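Teleop driving on residential streets - how much demo data before it stops hugging one side?
Small Vehicles and Sidewalk Bots > Learning from Demonstration

gravelbox
Posting here since the imitation board is mostly arms. We have a small wheeled robot that we drive by remote control to collect demonstrations, then train a policy on the camera view plus the steering and speed commands. I'm the one on the sticks most days. So far we have 52 drives down residential streets, all in daylight, base running the Kamath controller with the stock speed limits.

The policy follows a straight street fine until something big comes up on one side. Then it drifts away from it, keeps drifting, and doesn't come back to its line. In August we added 10 more drives (the 52 includes those) and it got a little worse.

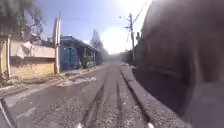 My steering is probably the problem and I would like a second opinion before I throw drives out. When I drive on a rough surface I tend to pick a line and hold it, and I let the robot get near things on the side because I know it will clear them. On this street I had the tire ruts to follow and the curb on the right, with that big reddish-brown surface blurred past the curb and taking up most of the right third of the view. The commands logged there are almost flat. So the policy sees a large blurry thing and a steering value of nearly zero, and I would expect it to learn to ignore it. It does the opposite. Any ideas?

tallow_m
Flat commands are your answer. If you never get off the line, there is nothing in the data showing how to get back on it. The policy makes one small error, lands somewhere you never drove, and guesses. You need recoveries. Drive off to one side on purpose, start recording, then bring it back.

gravelbox
We have a few of those but I stopped because they felt like teaching it to weave.

tallow_m
Only if you record the part where you steer off. Cut that part out and keep the return.

Shewit Mekonnen
I half agree with tallow_m. Recoveries help, but I would check the delay first. At Starnton we had the same drift and spent weeks adding demonstrations. The command was being logged when the operator's station sent it and the picture was stamped when it arrived back at the station, so every pair was off. On a straight street you don't notice. Near an obstacle the steering ends up attached to the wrong view. Log both on the robot, against one clock, then look at the drift again.

pindrop50
Delay would give you late turns and wobble. A one-way drift sounds like bias in the set. How many of the 52 have the big thing on the right and how many on the left?

gravelbox
Didn't know, so I went and looked. 50 of them have the closer side on the right. I always drive on the right and come back the same way on the other side, so the near wall is always to my right. That's embarrassing.

pindrop50
There you go. Mirror the images, flip the sign on the steering, retrain. Costs you an evening.

Shewit Mekonnen
Careful with mirroring. If you want it to keep right, a mirrored set teaches it to keep left half the time. It's fine as a test to find the cause. I wouldn't ship it.

pindrop50
It's a test robot on a quiet street, he isn't shipping anything. But fine, call it a test.
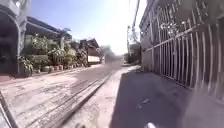
Same area, fence and building shadow on the right, open concrete to the left.

gravelbox
Added that one because it's the other kind of spot I worry about. I steer the same through the dark patch as I do through the light, but the policy slows down at shadow edges. Is that also a me problem? I may have eased off the stick without noticing.

tallow_m
Plot your speed command over a few of those drives. If it dips at the edge, it's you. If it's flat, look at the camera exposure.

oldsolder
We use a Jivholm handset and the stick has a dead zone in the middle that eats small corrections. You think you are correcting and the log says zero. Worth checking before blaming your hands.

gravelbox
Ours is a Clundier, but I can check the raw values. Plan for now: fix the timestamps, run the mirrored test, then record 4 recovery drives on each side and retrain from scratch.

tallow_m
Do them one at a time or you won't know which one fixed it.

gravelbox
Fair. Timestamps first. Will post the plots when I have them.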